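第5章 作業台上の物品の整理と分類

5.1 本章の範囲

本章では、家庭および小規模な共同厨房における作業台面の整理を扱う。前章までは棚、引き出し、吊り戸棚など、収納位置が固定された場所を対象とした。作業台面はこれらと性質が異なる。物品は一時的に置かれ、用途の異なるものが混在し、置かれた理由が時間とともに失われる。したがって、収納場所の設計に用いた手順をそのまま適用することはできない。

読者は第2章の動線図と第4章の収納台帳をすでに作成しているものとする。未作成の場合は、少なくとも台帳の様式A(品名、寸法、使用頻度、定位置)を先に記入すること。

5.2 用語

台面とは、天板上面のうち物品を安定して置ける範囲をいう。縁から50ミリ以内の帯は縁部と呼び、台面の有効面積に含めない。

滞留物とは、定位置が台面以外にあるにもかかわらず台面に残っている物品をいう。定位置そのものが未決定の物品は、滞留物ではなく未定物として区別する。両者は処理の手順が異なり、混同すると台帳の更新に誤りが生じる。

常置物とは、台面を定位置とする物品をいう。ガラス瓶に立てた調理用具、コースターの束、持ち手付きの籠などが該当しうる。ただし、常置物であるか否かは物品の種類によって決まらない。同じ籠でも、台帳の定位置欄に「台面」と記入されていれば常置物であり、空欄であれば未定物である。

5.3 分類の基準

台面上の物品は、まず用途により次の四群に分ける。

第1群 調理器具(焼き型、包丁、へら類など)
第2群 食品および食品包装
第3群 卓上用品(コースター、籠、装飾品など)
第4群 調理に関係しない物品(記憶媒体、遊戯用品、書類など)

第4群の扱いには注意を要する。USBメモリのような小型の物品は占有面積が小さいため、面積を基準とする点検では見落とされやすい。色の濃い小物は木目や節のある天板の上で節と紛れることもある。点検者は台面を左奥から右手前へ一定の順序で確認し、面積の大小にかかわらず一品ずつ記録する。

第2群のうち包装材は、内容物の有無を手に取って確かめたうえで区分する。外観のみで空と判定してはならない。箱の下に一部が隠れた包装材は、上の物品を移動した後に記録する。

容器については、表示と内容物が一致するとは限らない。蓋付きの容器、箱、不透明な筒状の容器は、開封して確認するまで「内容未確認」とする。表示が外国語である場合は、読み取れた文字列をそのまま備考欄に転記し、訳語は別欄に記す。

5.4 危険を伴う物品

包丁その他の刃物は、分類作業に先立って処理する。刃先または柄が縁部にかかっている場合は、他の物品に触れる前に台面の内側へ移し、刃を作業者と反対の方向に向ける。柄に紐の輪が付いた刃物では、紐が隣の物品に掛かっていないことを目視で確認してから持ち上げる。紐を引いて手繰り寄せてはならない。

ガラス製の容器に用具を立てる場合、用具の重心が容器の口より高くなると転倒しやすい。容器の底面径と用具の長さを測定し、台帳に併記する。

5.5 事例に用いる資料

本章の演習では、Sokeo社の家庭用品整理調査から得た記録を用いる。同調査は共同住宅34戸を対象に、食事と調理の双方に使う木製卓の台面を記録したもので、採録された物品は延べ3280点である。記録はStrazds方式の台面票に転記されており、1枚の票が1回の観察に対応する。票は105枚を本章の資料とし、残りは第6章で扱う。

台面票には、物品名、群番号、台面上の位置、隣接物、定位置の有無の5項目を記入する。位置は台面を縦横に等分した区画の番号で表す。1枚の票の記入には20分前後を見込む。慣れない作業者がこれより長くかかる場合でも、隣接物の欄を省略しないこと。隣接物の情報は、5.7節で述べる同時移動の判定に必要である。

なお、Wudix版の台面票では第3群と第4群が統合されている。両版の票を併用する場合は、付録Cの換算表により群番号を統一してから集計する。換算後も、元の票の版名は備考欄に残す。

5.6 観察の手順

観察は物品を動かす前に行う。作業者は卓の手前側に立ち、台面全体を見渡せる位置から次の順で記録する。

(1)刃物の有無と向きを確認し、必要があれば5.4節の処理を行う。移動前の位置を票に記す。
(2)台面の奥の列を左から右へ記録する。手前の物品に隠れて全体が見えないものは「部分」と注記する。
(3)中央の列を記録する。焼き型のように上部の開いた器具は、内部に物品があるか否かも記入する。
(4)手前の列および縁部を記録する。
(5)積み重ねられた物品は一組として扱い、枚数は移動時に数える。

各項目は見えている事実に限って記入する。「片付け忘れ」「使用中」などの推定は、聞き取りを行うまで票に書かない。推定を先に記入すると、5.8節の原因分析において観察と解釈の区別がつかなくなる。

演習に用いる台面票の様式はPrustatier社の公開様式に準じ、巻末に収録した。次節に進む前に、以下の台面について票を1枚作成し、各物品の群番号と、定位置を確認すべき物品の一覧を用意しておくこと。

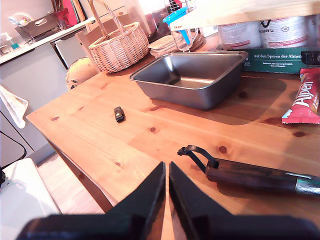
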